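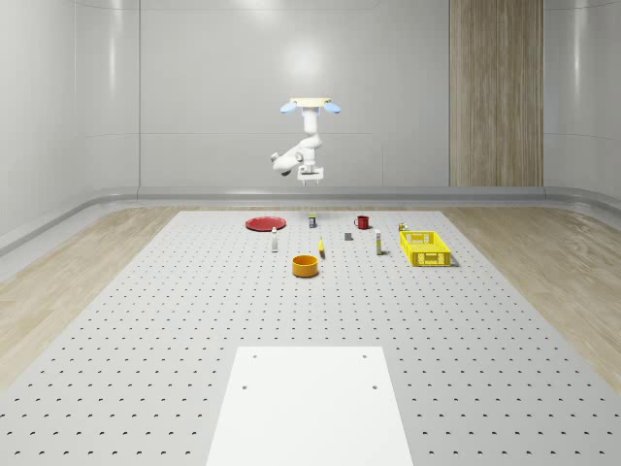 Is the Arnine two-finger gripper worth buying if you already own the Zungate? For mixed household stuff I'd say get the Arnine, and keep the Zungate for boxes and anything else with flat sides.

I've been running both in simulation for most of November, on the same ceiling-style arm over the same pegboard table — mug, bowl, plate, a few bottles, a yellow crate to drop things in. Hywel Harries set up the original scene and I've been messing with it ever since (sorry, Hywel).

The Arnine model loads without any fuss. Its fingers are short, and I love that! There's way less wobble when the arm comes straight down over a bottle, and out of 364 bottle picks I got 95 percent into the crate. The Zungate kept clipping the bottle caps on the way in, and I never found an approach height that fixed it.

Plates are another story. Neither gripper likes a plate lying flat. The Arnine wants to come in at the rim at an angle, and its default planner doesn't try that, so I wrote my own approach and it took me 3 evenings.

### Stuff that bugged me

- Friction defaults are way too grippy. Turn them down before you believe any number you get.
- The force readout lags a little on the older controller.
- The manual covers mounting from below and then just kind of stops. Mali Meredith sent me her config for hanging it upside down — ask on the Lougher forum if you need it.

I paid for the license myself. I haven't tried the real hardware yet, but Mali has one on order and I've already called dibs on the first weekend with it.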